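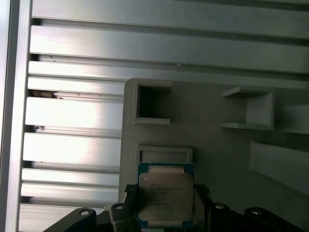
Photo: F. Sadeghi

Hardware Help > Processors > Used and Refurbished

Bought a used server processor, how do I know it's what the seller says?

Posted 13/02/2020 by Firouzeh Sadeghi

I picked up a used processor for an old workstation I'm bringing back to life. The listing said Intel Xeon, "pulled from a working server, tested, 30 day returns." The seller goes by Gamage and has 2,270 sales, mostly good feedback, though when I read through it a lot of that feedback is for cables and fan brackets, so I don't know how much it tells me about processors.

I've read enough stories about lids being sanded down and printed over with a better model number that I'm not ready to believe the writing on the metal. The lid on mine is kind of dull. Silver, a little warm looking, no shine to it. Green board showing around the edge, tiny gold triangle up near one corner. The lettering is small and dark and all bunched in the upper left area instead of centered, and my photo doesn't do it any favors.

What I want to know:

Is the dull lid a bad sign?
Is there any way to check it before it goes in a socket? My board isn't easy to replace and I'd like to not find out the hard way.
"Tested" means what, exactly? I asked the seller and got back "fully tested in our lab." Which lab? Tested with what? No reply to that one.

Please don't just tell me to trust the feedback score.

tinroof_dale

Looks fine to me. Those things are hard to fake. Put it in and see if it boots, if it boots you're good. I've bought 14 of them used over the years and never had a bad one. Green board and silver lid is what they all look like.

Porstead Bench

I don't agree with the reply above. Booting tells you that it's a working processor. It doesn't tell you it's the one you paid for, and a slower model from the same family will boot just as happily.

Going through what you asked.

The dull lid means nothing by itself. They come from the factory with a matte finish. A shiny one would bother me more, that usually means somebody has been at it with polish or sandpaper. Tilt it under a desk lamp and look for fine scratches all running the same direction, especially if they stop short of the rounded corners. Then look at the lettering with a magnifier. The original marking is lasered. If it rubs away with alcohol on a cotton swab, send it back. If it doesn't rub away, well, that's one test passed and people with laser engravers exist, so don't throw a party.

Your photo is too blurry for anybody to read the model off it, so anyone who says it "looks fine" from that is guessing, and that includes me if I'd said it.

Type out the lines of text exactly as printed, every character. You should have a model name in there and a longer part code. Look the code up and see whether it belongs to the model. Lazy fakes often get the big line right and leave a code that goes with something else.

The gold triangle only helps you line it up with the socket. Every fake has one too, because the fakes are real chips with the wrong name on them.

Turn it over and look at the contacts as well. The top side won't tell you about those. Look for scraped pads, dark spots, or old thermal paste dried where it shouldn't be. Keep your fingers off them and hold it by the edges.

Also check that it fits your board at all. Not every Xeon goes in every Xeon socket, and you haven't said what the workstation is. Read the board maker's supported list, and check which BIOS version it wants. Do the update with the old processor still in.

Once it's running, go into the BIOS and read what the chip reports. Then boot into the system and check the name, core count and cache size against the official spec page. That's the real answer to your question. Printing on a lid can say anything. If the numbers are off, take screenshots and open the return the same day.

As for "fully tested in our lab," I'd give it the weight of any sentence that costs nothing to write. Ask for a screenshot of the test with the date showing. A shop that did the test has one.

Wivix

Adding to what Porstead Bench said. Run a memory test too, with every slot filled. I had one that read correctly everywhere, right name, right cores, and one memory channel was dead. The seller had 3,518 sales and a gold badge and told me it must be my board. I put the old chip back in and all the memory showed up again. Took two weeks to get the refund.

Don't know Gamage. I'd stay away from Zavberg but that's another thread.

And start counting your 30 days from the date on the listing terms, some of them start at shipping and not when it lands on your porch.

Contact | Copyright 2020 Hardware Help | Back to top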